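Florkent Opens Equipment Care Room at Harkance Site

HARKANCE – Florkent has opened a room for the routine care of shared workshop equipment at its Harkance site. The room will be used to clean, inspect and record the outer parts of equipment held in the Florkent lending collection, including housings, covers, fasteners, cables and connectors. It will serve 28 member workshops from March.

The collection now stands at 1066 items. Until this year, each member workshop was responsible for cleaning equipment before it was returned, and methods differed widely from one workshop to the next. Florkent will now carry out this work in one place, under a single written standard.

"Members have asked for a clear and consistent record of the condition of what they borrow," said Hoi-yan Huang, Director of Collections at Florkent. "The new room allows us to meet that request. It also gives our staff suitable benches and storage for work that was previously done in a corridor."

The standard begins with surfaces. Matte finishes in pale grey and white are common in the collection, and they show fine scratches and scuff marks readily. Marks of this kind will be noted on the condition sheet by position and extent. Florkent will not repaint or polish a matte part unless the member workshop and the collections office have both agreed to it in writing. Ribbed and knurled bands will be cleaned with a soft dry brush.

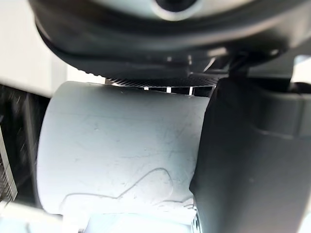 Fasteners, Connectors and Storage

The second part of the standard covers small parts. Staff will check that visible screws are present and seated, and will record the type of head. Screws will be tightened only by staff who have completed the Florkent bench course. Connectors will be inspected for dust and damage to the outer body. They will not be unplugged during a routine inspection.

Equipment returned after inspection will carry a dated paper tag with the name of the inspector. Small tools used in the room will be kept in labeled drawers made by Wekelia, a local cabinet firm, and returned to the same drawer at the end of each shift. Floors and benches are to be cleared before closing.

"A large share of the queries we receive concern small parts," said Rhydian Rowlands, Bench Supervisor. "A screw that was recorded in one visit and not mentioned in the next can lead to several days of letters. The new sheet has a line for each fastener that can be seen without taking the equipment apart."

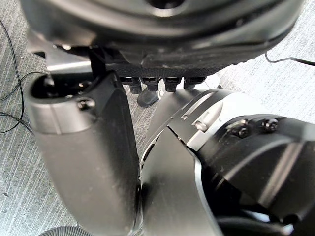 Black connectors in a row beneath a dark housing, with a hex-socket screw below the rim of the grey cylindrical part at left.

Trial Period

Florkent tested the condition sheet on 103 items before the room opened. The trial was led by Tsung-han Kwan and Kwan-ho Tam of the collections office. Following comments from inspectors, the sheet was reduced from four pages to two, and separate boxes were added for scratches, scuffs and dents. A routine inspection took around 56 minutes during the trial, including cleaning.

Member workshops may continue to clean equipment before returning it and are asked to use a dry cloth only. Solvents and abrasive pads should not be used on any item in the collection. Workshops that have already applied a cleaning product should write its name on the return form.

Visiting the Room

Representatives of member workshops may visit the room on the first Saturday of each month, between 10 a.m. and noon. Places should be reserved through the collections office. Copies of the written standard and the condition sheet are available on request.

About Florkent

Florkent maintains a lending collection of workshop equipment for its members and provides bench training at its Harkance site.

Press contact: Cheng-en Lau, Communications Office, Florkent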